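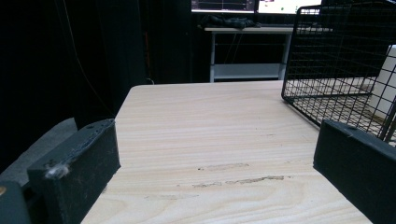
Pale wood tabletop, and a bit of white fluff on the left gripper finger.

My sister-in-law is due in October, and her baby shower is the first one I've helped pay for. Four households went in on it, so I've been thinking about how much to spend on a gift when you're also buying the food.

I set my limit at $50. That doesn't go far at the big baby stores, so I tried the Grunside in Gatton, the one next to the tire place. They have a wall of cotton blankets in the back, and most cost less than I expected. I got a green one with a plain border. They'll stitch a name on the corner for $9, but the parents haven't told anyone the name, so I left it blank. The woman at the register said I could bring it back later with the receipt and they would do it then.

I also looked at ordering from Horulia, which sells those wooden boxes with a slot for the hospital bracelet and the first lock of hair. They're nice boxes. Shipping took the price over my limit and the wait was 3 weeks, so I passed.
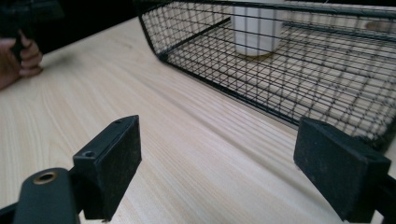 The other thing I bought was diapers, in the second size up. When my son was born we got six packs of newborn diapers and he outgrew them before we opened the last two. A bigger size can sit in a closet until it's needed. I tied the pack with ribbon and put the blanket on top, and it looked fine — better than a gift bag, and cheaper.

My cousins in Salinas can't make the shower, so they asked me to pick something up for them. They wanted books. I found four board books at the library sale and a new one at full price, and I wrote each cousin's name inside the cover in pencil in case the parents want to erase it.

Still on my list are a card, tape, and a second roll of ribbon. The shower starts at two in the afternoon and I'm supposed to be there by noon to set up chairs. I'll post the punch recipe afterward if it comes out all right.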